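Stumard kitchen sim kit: what we liked, what we'd change
Speaker notes, Tanvir Debnath

Hello, thanks for coming back from coffee. I'm Tanvir, I work on the home robots team at Keltano with Tharushi Nanayakkara and Ajith Mudaliar. Tharushi did most of the work I'm going to talk about and she's in the second row, so hard questions go that way!

We've had the Stumard kit since August. We paid for our own licence and they haven't seen these notes.

(Slide 2)

What you get. A simulator, a set of ready-made kitchens, a box of household objects to scatter about in them, and a task editor. You bring a model of your own robot, or you use one of theirs. There are 15 kitchens in the standard pack and 500 objects. You can write your own kitchens too. I'll come to that, because it's the part I enjoyed most and also the part that made me shout at my desk.

Why we wanted it: our test kitchen in the real world is one kitchen. It has one kind of drawer handle. Our arm got very good at that handle. Then we took it to the Adebisi demo flat and it stood there pawing at a cupboard for most of the afternoon. Some of you were there. Sorry again.

(Slide 3 — setup)

Installing took Ajith a morning. The guide is clear up to the point where you load your own robot, and then it goes a bit thin. Two things to write down if you're going to try it:

Check the units on your joint limits before you load anything. Degrees go in without a murmur and you get an arm folded up like a deckchair.

Give the fingers their own contact settings. The default is one setting for the whole robot, and with that on, everything we picked up slid about like soap.

Support was good. Morfudd Ifans on their side answered our contact question the same day and sent us a settings file we still use.

(Slide 4 — kitchens)

I love these kitchens. They're a bit plain to look at, and that's fine by me. What matters is that the drawers have weight, the runners have friction, and you can change both with a slider while the thing is running. Make a drawer stick halfway. Make it fly open. We found a bug in our pull routine in the first week that way: it never let go if the drawer came out faster than it expected. Real drawers do that all the time.

The task editor is plain text with a preview window next to it. You write what should be true at the end (bottle upright on the worktop, drawer shut) and it does the checking. Salamatu Annan joined us straight from her degree and was writing tasks by lunch.

Pause here and ask who has written their own success checks by hand. Expect groans.

(Slide 5 — storage tasks)

This is the set we spent longest on. Things kept in cabinets and drawers, with not much room for your fingers. A sauce bottle is my favourite test object now. It's narrow at one end and fat at the other, and if it's lying down you have to think about which way it's going to roll when you touch it.
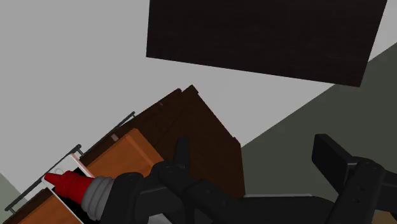 We ran 700 attempts on the storage set overnight, on one ordinary desktop machine. I came in at seven in the morning like a child at Christmas. What I liked was how easy it was to sort the failures afterwards. You can filter by what touched what, so "knuckle hit the cabinet before the fingertip reached the object" is a search you can do. That one search changed the way we come in to a grasp. We now turn the wrist earlier.

(Slide 6 — grumbles)

I've got 3.

Soft things. Tea towels and bread bags are poor. They move like wet cardboard, and we've stopped using them.

Making your own kitchen. The editor is lovely until you move a wall, and then every cabinet fixed to it has to be placed again. Save often. This is where the shouting happened.

Lighting. The standard lights are very even. If your vision model has only seen those, it'll get a shock in a real kitchen at teatime with the sun coming in low. We wrote a small script to vary them and we're happy to share it.

(Slide 7 — the other one)

People always ask about Starnero. We tried it for a fortnight. Nicer pictures, better cloth, and slower on our machine. If you mostly care about vision, give it a go. For contact and drawers I'd pick Stumard again, and we've renewed.

(Slide 8)

Demo if there's time. Load kitchen four, stiff drawer, let somebody from the audience work the friction slider. Tharushi has the backup laptop.

Script and settings file are on the handout by the door. Questions.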